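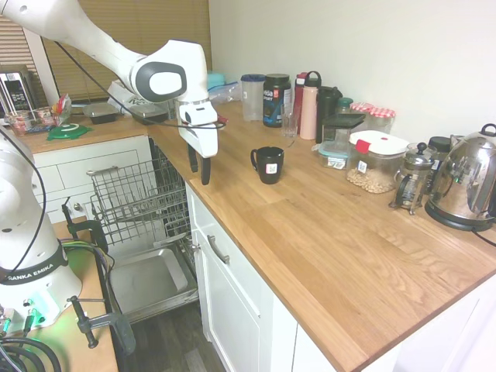 Início | Edições | Submissões | Sobre

3.2 Objetos em trânsito na bancada

Aug 12, 2020 · 7 comentários · Compartilhar

Na seção anterior, o armazenamento fixo (armários, gavetas). Agora o que fica à vista. Chamamos de "em trânsito" a louça que espera destino: voltar ao armário, ir para a máquina, ser usada de novo. Categoria instável, já discutida por Wako no caderno Trusley. Uma caneca sozinha na bancada conta como em trânsito mesmo que passe ali o dia inteiro. O critério é o lugar de guarda, não o tempo de permanência.

A codificação seguiu o protocolo Opoku, com ajustes. Registros válidos: 3829. Excluídos os de cozinha em obra e os sem bancada contínua. Duas leituras por registro; divergências resolvidas em reunião, quase sempre sobre garrafas de água, que uns guardam no armario e outros nunca guardam.
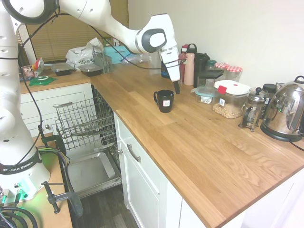 Figura 4. Bancada de madeira com caneca preta e fileira de potes e garrafas junto à parede.

O fundo da bancada funciona como prateleira informal. Padrão recorrente na amostra: o que é alto encosta na parede, o que se pega toda hora vem para a frente. Na Figura 4 os dois potes de tampa xadrez vermelha e branca ficam contra a parede, com recipientes transparentes empilhados diante deles, e a prensa francesa e a chaleira elétrica ocupam o mesmo lado, mais à direita. Garrafas na mesma fileira. A caneca, separada do grupo, foi codificada como em trânsito; o resto, como residente. Distinção discutivel no caso das garrafas, ver 3.4.

Potes empilhados: contados como unidade só quando a base é do mesmo tipo. Isso retirou uns 600 itens da contagem inicial, efeito pequeno nas médias. Etiquetas anotadas a parte, sem transcrição.

Itens recentes
3.1 Gavetas e portas: o armazenamento fixo
3.4 Garrafas, um caso limite
Himard: inventário de cozinhas pequenas
Anexo B: ficha de codificação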